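Open day at Skevau, February 29, 2020

Quick notes, typed on the train, sorry for the mess. Went with Jade Lemieux. Ticket no. 142, long line, coat check full. Duangjai Jaidee showed our group around – talks fast, knows everything, skipped the slides thank god.

Best stop was room 332, the play kitchen table. Toy food all over a black tabletop. I'd have stayed the whole hour. Wooden blocks that look like cheese and bacon, the bacon one red with white stripes. And the egg, nice shiny light-brown thing.
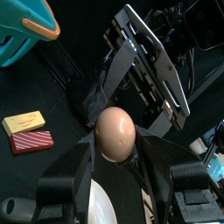
The egg, with the "cheese" and "bacon" off to the left.

Jade wanted the cash register. White, dark screen, something green sitting in it. Her kids had one from Redevitz that beeped till the batteries were hidden. Me, I liked the turquoise basket with the orange rim, woud hold a week of onions.

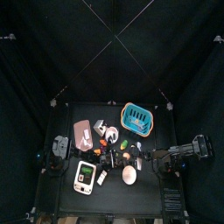 Then upstairs for coffee, $2, weak. The Astari talk was full so we did the Sepp stand instead – free pencils, long brochure, didnt read it. Bus 871 back to the station. Next one is in September, Jade already put our names down.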